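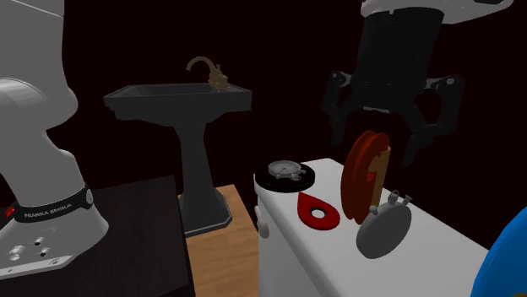
Ludau Tablature Archive: Frequently Asked Questions

Last revised March 2026

What does the archive contain?

The archive holds transcriptions of music for fretted zither from 76 manuscript books, with a total of 2,276 pieces. A piece found in more than one book is counted once for each book, so the number of distinct melodies is lower. Song texts are included where the copyist wrote them under the tablature. Printed method books are not included.

What is the difference between a source number and a piece number?

The source number identifies the book. The piece number gives the position of the item within that book, counted from the first complete piece. Fragments take the number of the piece before them plus a letter. 14.22b is the second fragment after piece 22 in source 14.

Page numbers are not used for citation. Several books were rebound with leaves out of order, and two carry competing sets of page numbers in different inks.

Which notation is used in the transcriptions?

Each transcription has two layers. The upper layer is staff notation at a nominal pitch with the open melody string as D. The lower layer repeats the original fret numbers and finger signs. Where the two disagree, the lower layer has priority.

Why do some pieces have no bar lines?

The source has none. Bar lines are added only to dance tunes in which the note values allow one reading. Preludes and most song settings are left unbarred. Short vertical strokes above the tablature are phrase marks from the source and should not be read as bars.

How are note values decided?

About half the copyists wrote some form of rhythm sign. The others marked only pauses and repeated strokes. Pieces in the second group are transcribed with stemless note heads, spaced as in the manuscript. Spacing is weak evidence for rhythm, and players are expected to work out their own version. A piece that also appears in a source with rhythm signs has a cross-reference at the end.

What is the Hoani tuning?

It is the tuning written on the inside cover of the Hoani book (source 31). The melody strings are tuned in unison, and the drones are a fifth and an octave below. The name is used throughout the archive for any piece that fits this pattern, whether or not its copyist names a tuning. Other tunings are written out above the first line of the piece.

Does a small hook before a number mean a slide?

Usually. In sources 1 through 30 it is a slide up from the next lower fret. In the Hoani book the same sign appears on open strings, where a slide is impossible, and is transcribed as a short stroke on the drone before the main note. In later books the sign is reproduced without interpretation.
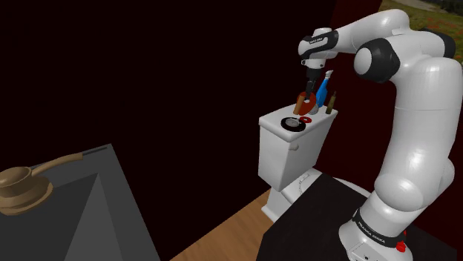

A hook that follows a number is a separate sign. It stands for a release to the open string and is never transcribed as a slide. Poor copies can make the two hard to tell apart, and doubtful cases are marked with a query sign in the lower layer.

Can I play this music on a modern instrument?

Yes, with limits. The older fret pattern has no sixth-and-a-half fret, and its third is lower than the modern one. Most pieces can be fingered as written on a modern fretboard, but the third will sound sharp against the drones in slow pieces. The Wondwood pattern sheet gives fret positions for the older layout as fractions of the string length, so it can be used at any scale.

What file formats are available?

Each piece can be downloaded as a PDF and as a Lilen text file. Lilen files hold both layers and can be edited in any plain text editor. Manuscript scans are provided at 300 dpi for sources whose owners allow it. Audio files are not provided.

How do I report an error?

Send the source number, piece number and line, with the reading you propose. Corrections are checked against the scan and entered in the next revision. The change log lists the 3,000 most recent edits. Older entries are available on request.

How should I cite a transcription?

Ludau Tablature Archive, source and piece number, revision date. Cite the manuscript separately if you consulted the scan.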